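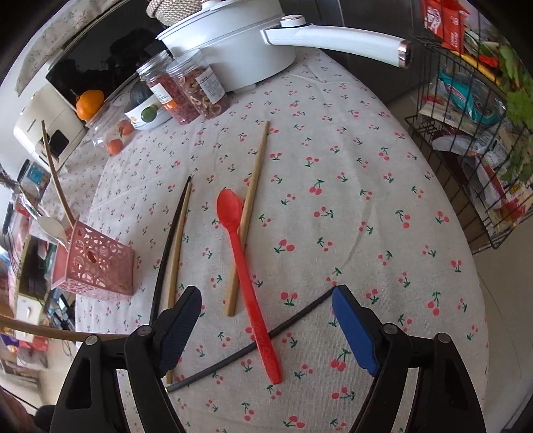 Bei Obstflecken am besten gar nicht erst heiß waschen, schreibt eine Leserin unter die erste Fassung dieser Anleitung, sonst sitze der Rand für immer fest. Das stimmt für Kirsche, Rotwein und Tee. Bei Fett und Wachs gelten andere Regeln, deshalb sind die Schritte unten nach Fleckenart getrennt.

Flecken aus Tischdecken entfernen

Die Anleitung gilt für Decken aus Baumwolle, Leinen und Mischgewebe. Beschichtete Decken und Wachstuch werden nur abgewischt und gehören nicht in die Maschine. Bei bedruckten Stoffen zuerst an einer Ecke des Saums prüfen, ob der Druck das Mittel verträgt: einen Tropfen auftragen, 12 Minuten warten, mit einem weißen Tuch abtupfen. Färbt das Tuch sich, bleibt nur klares Wasser oder die Reinigung.

Was gebraucht wird

Gallseife am Stück oder flüssig
Natron oder Speisestärke
Sauerstoffbleiche ohne Chlor (für weiße und farbechte Stoffe)
zwei helle Baumwolltücher
Löschpapier
eine weiche Bürste

Schritt 1: Abnehmen, was aufliegt

Reste mit einem Löffel oder Messerrücken vom Rand zur Mitte hin abheben. Flüssiges mit einem Tuch aufnehmen und dabei nur drücken. Wer reibt, schiebt die Farbe tiefer ins Gewebe und raut den Stoff auf.

Schritt 2: Soja- und Fischsoße

Beide enthalten Salz und dunkle Farbstoffe, die sich frisch gut in kaltem Wasser lösen. Die Decke von der Rückseite her unter den Hahn halten, bis das Wasser klar abläuft. Danach Gallseife auftragen, leicht einbürsten und zwei Stunden liegen lassen. Wer mit Stäbchen isst und die Schälchen herumreicht, hat diese Flecken meist als kleine Spritzer über den halben Tisch verteilt. Dann die Decke gegen das Licht halten und jeden Spritzer einzeln behandeln, bevor sie in die Maschine kommt.

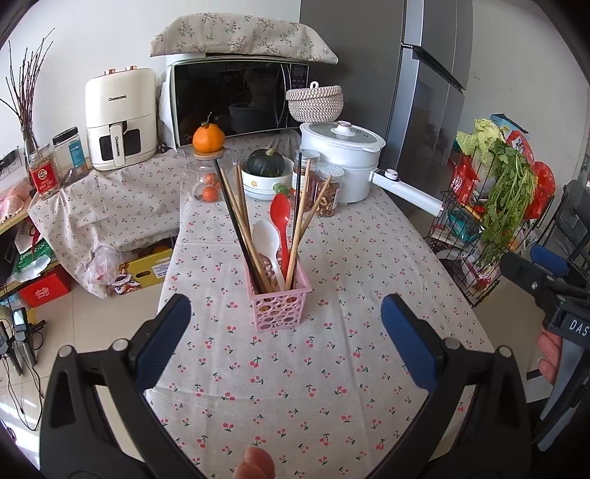
Schritt 3: Fett und Öl

Stärke oder Natron dick aufstreuen und über Nacht einwirken lassen. Am Morgen ausbürsten, dann einen Tropfen Spülmittel einreiben und mit warmem Wasser ausspülen. Chiliöl braucht oft zwei Durchgänge. Der rötliche Rest, der danach bleibt, verblasst in der Sonne.

Schritt 4: Obst und Tee

Kalt ausspülen und in einer Lösung aus Sauerstoffbleiche einweichen. Die Dosierung steht auf der Packung. Wolle und Seide vertragen dieses Mittel nicht.

Schritt 5: Kerzenwachs

Die Decke für eine Stunde ins Gefrierfach legen und das Wachs abbrechen. Den Rest zwischen zwei Lagen Löschpapier bei niedriger Temperatur ausbügeln, das Papier dabei mehrmals wechseln. Farbiges Wachs kann einen Schatten hinterlassen, der wie ein Fettfleck behandelt wird.

Schritt 6: Waschen und trocknen

Nach Pflegeetikett waschen, ohne Weichspüler. Vor dem Trockner jede behandelte Stelle noch einmal ansehen. Ist etwas zu sehen, den passenden Schritt wiederholen und die Decke an der Leine trocknen. Gebügelt wird leicht feucht und von links.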